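Notebook, private dining and bookings, November

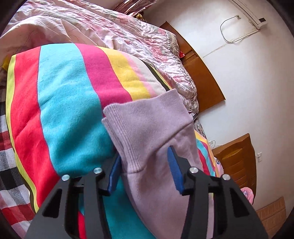 Lavender knit between the blue pads.

Continued from the previous page. Today I worked on the booking sheet for the back room, the version we test for the Gitthorpe kitchen. The old sheet had one line for each party and this was not enough, because one party can hold the room, the bar corner and the long table at the same time. I made three lines and linked them by the booking number.

Problem one is the deposit. Zernham (the booking software) counts the deposit as paid when the card is accepted, but the money arrives later. In the morning the sheet showed the Vallia dinner as paid, and the bank showed nothing. I changed the word to "card accepted" and added a second column for the real payment. Please do not fill the second column by hand. It must come from the bank file.

Problem two is the phone. When a guest calls before 4 pm, the message goes to the kitchen line and is written on paper. I found 11 papers on the hook near the pass. Four of them had no phone number. Two were for the same evening, both for the full room, and I do not know which came first. From now on: write the hour on the paper, then the name, then the rest. I will print small forms for this if the ordinary paper does not work.

Test of the menu cards for large parties. The set menu with the barley soup is too slow when all plates go out together. We plated for the Olaniyan lunch in two halves, window side first, and it was better, but the second half waited almost 11 minutes and the bread was finished by then. Next time I want to try soup in the big bowls on the table, people serve themselves. The kitchen is not sure about this, they say the bowls lose heat. I will measure at the table, with lid and without lid.

Room minimum: stays at 300 for the off days. I asked if we can go lower for lunch and the answer is no for the moment. The web page still has the old text about the minimum, with a wrong hour also. I corrected the hour but I have no access to the other paragraph.

Small things:
The date field in Zernham accepts any year. Somebody's birthday is booked for 2029. I left it there until we can call the guest.
The chairs from the back room do not fit under the long table, the arms touch the edge. Use the ones without arms.
Allergy notes are cut after the second line when printed - keep them short or write on the back.

To do: bank file, soup with lid, call back the four papers if any number can be found in old bookings. Ask who can edit the web page.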